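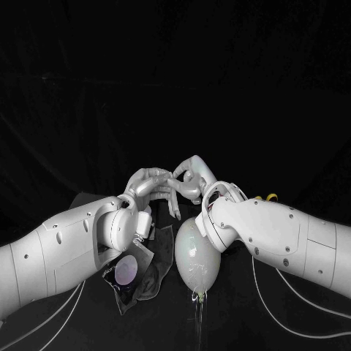 PRISONS & JUSTICE

26/12/2021

Longer visits come to Plimden at last

What a way to finish the year! Plimden prison has agreed to double the length of its family visits, and the new timetable is already up on the wall of the gatehouse. Anyone who has made the journey out there for a single hour at a table, with half of it gone on queues and locker keys, will know how much this means.

The change follows a petition that many of you signed last May outside the county hall in Jetholm. It carried 2256 names by the time it was handed in, and 1543 of those came from people with a relative inside, or with one who had been released in the past few years. The governor's office wrote back within the month, which surprised us all, and after that came a long summer of meetings, a short and rather gloomy silence in the autumn, and then the letter we had been hoping for.

Under the new rules every sentenced prisoner can have two visits a month of two hours each. People on remand keep their weekly visit, which stays at one hour for now (we are still pushing on this, and pushing hard). Children under 12 no longer count towards the limit of three visitors at a table. That last point came up again and again in your letters, especially from grandparents who had been bringing one child at a time and leaving the others in the car park with a neighbour.

Niilo Harju, who has run our family helpline through all of this, read the draft rules line by line and spotted that transfers had been left out completely. Under the old system, a man moved to Plimden from another prison lost any visits he had saved up, and his family had to apply again from scratch. "I've had mothers on the phone in tears about a form they'd already filled in twice," Niilo told the autumn meeting. The final version says that approved visitors stay approved after a transfer and that unused visits go with the prisoner. It's a small paragraph on page four and we could frame it.

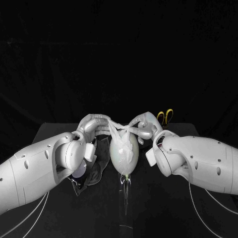
Booking is changing too. The telephone line will stay open in the mornings, and from the new year visits can also be booked online through Testasis, the system already used for court listings in Jetholm. I tried it on my phone on the bus and had a test booking made before we reached the ring road, so I'm a convert! You will need the prisoner's number, the full name of everyone coming and some form of photo identity for each adult. If a booking is refused, the reason has to be given in writing and you have 14 days to ask for it to be looked at again.

We should say plainly what hasn't been won. The visiting hall still has only 12 tables, so longer visits mean fewer slots in a day, and the afternoon ones will go quickly. The prison says it will open the old chapel annexe as a second hall once the heating has been repaired. No date has been given for that. Closed visits, where people are separated by glass, are not covered by the new rules at all, and decisions about who is put on them still rest with the security department. I-seul Seol is collecting accounts from families who have been through it and will put them to the county's prison monitoring board in the spring. If you'd like yours included, with or without your name, please write to her at the office.

The Hyun travel fund has also been topped up, thanks to the concert and to a very kind gift from a reader in Jetholm who would rather not be thanked in print. It paid for 99 return journeys this year and we'd love to beat that. The fund covers train and coach fares, and petrol if there is no bus you can use. Keep your tickets and send them in with the short form, which has gone down from three pages to one.

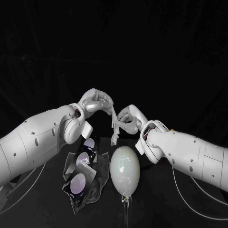
Do I have to apply again if I'm already on someone's visitor list?

Anyone approved under the old rules stays on the list, and the longer visits apply from your next booking. You only need to get in touch if your address or surname has changed since you were approved, or if you want to add a child. Send the child's full name and date of birth to the visits office at the prison, and allow ten working days before you book.

Printed copies of the new rules are on the shelf by our office door, in large type as well as standard, and we'll gladly post one to anybody who rings. Please pass a copy on to any family you know who might have missed the news. The helpline is closed over the new year holiday and opens again at nine on the first working morning after it, with Niilo at the other end.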